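Departments > Language Center > Equipment > Listening Stations

Search the catalog Enter keyword or item Go

Dec 2, 2021
By the Language Center equipment desk

Holari Listening Station, 30-Seat Set

The Holari is what most people picture when they hear the words "language lab," minus the smell of carpet glue. It seats 30 students and one instructor, and it lets the instructor listen in on any pair of students without their knowing. They always know.

Drandport College bought its first set when the Title VI money came through for the less commonly taught languages, and the second when the first one turned out to be booked solid from breakfast to supper. Departments that share a building with us may now order their own through this page.

What comes in the set

Each seat has a headset with a boom microphone, a volume knob that goes in both directions, and a small desk unit with record, repeat and call buttons. The call button summons the instructor. Students of Polish tend to press it during the numbers unit and keep pressing it.

The instructor's console runs Trirnura, the scheduling and recording software, which stores up to 500 hours of student speech before it asks you to delete something. Recordings are sorted by course, then by seat, then by date. If you want them sorted by student name, you have to type in the names. We have mentioned this to the maker. The maker thanked us for our interest.

Course audio

The license covers 1,323 recorded dialogues in eleven languages. Quality varies. The Portuguese set is excellent and was clearly made by people who had met before. The Polish set is the Głowacki series, older than many of our instructors, in which a man attempts to mail a package for 200 lessons. By the end of it your students will be able to mail a package anywhere in Poland and argue about the postage. Instructors complain about Głowacki every year and then order it again.

Transcripts come as printed booklets or as files. The files are searchable, except for Finnish.

Room requirements

Allow one wall outlet for every six seats and a door that closes. The headsets do a fair job with hallway noise but will not defeat a marching band, as the fall trial in the annex made clear. Windows are fine. The console should face the students — we have seen it done the other way.

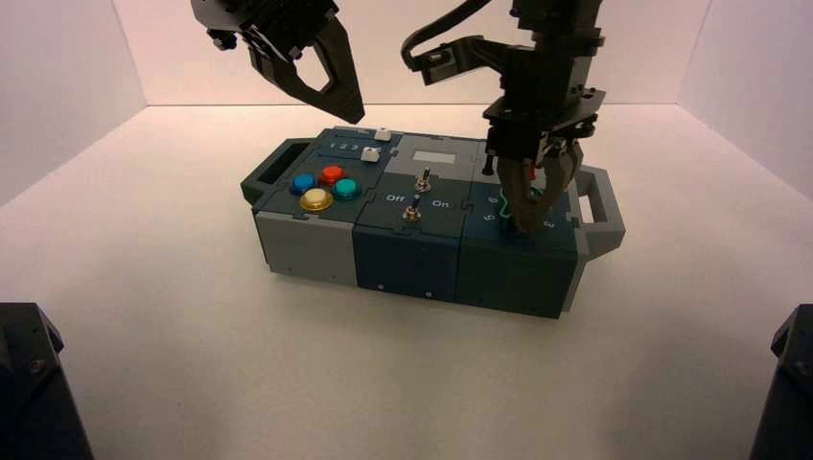
Can a department borrow a set before buying one?

Departments on the main campus may borrow a set of six seats for two weeks, console included, if the request reaches us before the term starts. Loans for the spring term open in January.

Ordering and delivery

Send the order form with a budget number and the signature of whoever is allowed to sign for your budget number. These are the two items most often left off. Delivery takes four to six weeks, and setup takes one afternoon, or two if the room still has the old cassette decks bolted to the desks. Removal of cassette decks is billed separately.

Replacement ear cushions are sold in bags of ten. Order more than you think you need.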